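Jarnuner Kitchen Circle
Minutes of the September meeting
Held Sunday, 4:30 pm, in the upstairs kitchen at Clirnberg

Hello everyone! I got handed the notebook again, so these are my minutes and they come with my usual wandering. If I got something wrong, tell me at the next one and I'll fix it.

We started late, as the kettle was slow and half of us were still on the stairs. The August minutes were read out and accepted with one correction: the bread knife was lost in July (I wrote June). It's still lost.

1. Money

The jar had 247 dollars in it at the start of the evening. We paid out 27 for dish soap, sponges and the new pack of trash bags, and everybody was fine with that. There was a longer talk about the cooker fund. We need 1000 and we aren't close, even with the bake table coming up. I suggested a second bake table and got a lot of groans, so we'll talk about it again in October when people have forgotten how tired they were after the last one.

2. Clearing up after shared suppers

The big item, and it took up most of our time. The complaint (a fair one, I think) is that after supper things get put down anywhere, and then whoever is at the sink has to go hunting. We went around and around on this. Some people want everything carried straight to the sink, and some of us want it sorted on the table first so the sink doesn't turn into a swamp. Sorting on the table won, eight to three.
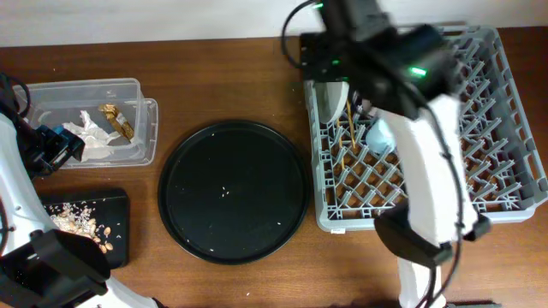 The order we settled on is trash first, then scraps, then dishes. Trash goes in a clear plastic container at the back of the table, up near the wall, and I mean all the small stuff: the crumpled tissue, the crinkly gold-and-brown wrapper, whatever else turns up. I asked if we could please use something with a lid and was told I'm fussy. Fine! The container gets emptied into the big bin before anybody leaves, and it gets a wash too, which I insisted on having written down.

Seeds and grains got their own little debate. If they're clean and dry they can be kept for the bird feeder, and if they've been anywhere near sauce they go out with the scraps. Whoever has been leaving piles of them on the black cutting board, please scrape it off before the board goes to the sink. They clog the strainer something awful, and I was the one poking at it with a skewer last month.

3. Plates and leftovers

We agreed that plates get scraped before they go anywhere near the rack. You'd think we wouldn't need a vote for that, but we had one. A spoon is better than a fork for this, and a rubber spatula is better than either, so I'm bringing my spare one from home. Noodles are the worst offenders because they stick the minute they cool down.

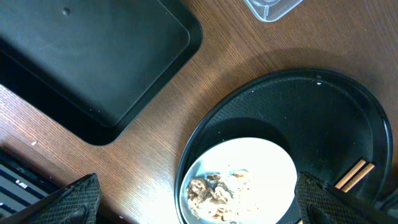 They also find their way down the drain whatever you do, so the strainer stays in, always, even if you're only rinsing one cup. Leftovers that nobody has touched can be boxed up and taken home, first come, first served. Anything that has been on somebody's plate goes out. There was a request to save scraps for the compost at Virág, and I said I'd ask them if they take cooked food. I have a feeling they don't.

Trays get wiped last, both sides. Crumbs hide under the rim of the round ones and then you find them in your sleeve when you pick the thing up.

4. The dish rack

Somebody asked if we should get a second rack. The one from Drudar is in their fall list on page 106, and two people liked it, but we're going to try loading the one we have properly before we spend anything. So: small round things in a line, long things laid flat alongside them, and no stacking. Sticks and skewers have been slipping through the gaps, so lay them across the pegs.
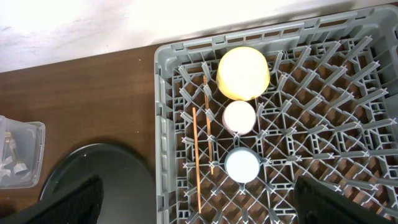
Gray rack with the round pieces in a row and two wooden sticks beside them.

We then spent a good ten minutes on whether the rack should live on the table or on the counter. The table is handier when there's a crowd. The counter is closer to the sink, and it doesn't mind drips, while the wood does. No decision. For now it stays on the table with a towel folded under it, and I'll bring the towel.

5. Odds and ends

The Drudar order goes in next week, so add what you want to the sheet on the fridge. Please write so that I can read it!

The back window sticks again. Push up, then out.

Next supper is soup, with bread if somebody offers. Nobody had offered by the time we closed, so I put myself down for two loaves.

We finished at 6:15 and the kettle went on again. Next meeting is in October, same kitchen, same time.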